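Skunton Cabin Case, reviewed by Marisol Marulanda

I took the 20-litre Skunton on the train to Lilcombe in June, then on two flights. It rolls well and fits under most seats. The zip is stiff at the corners.

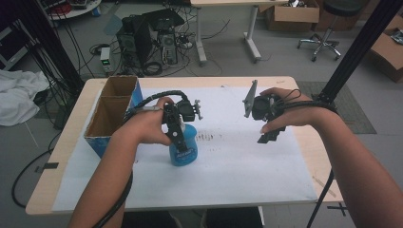
Packing is where it falls short. The main section is shallow and has no divider, so shoes end up against shirts. Even a cardboard box with an internal wall, like the blue one on the table, keeps things apart better. I'd buy it again for weekends, but for 9 nights in Mosquera I took a bigger bag.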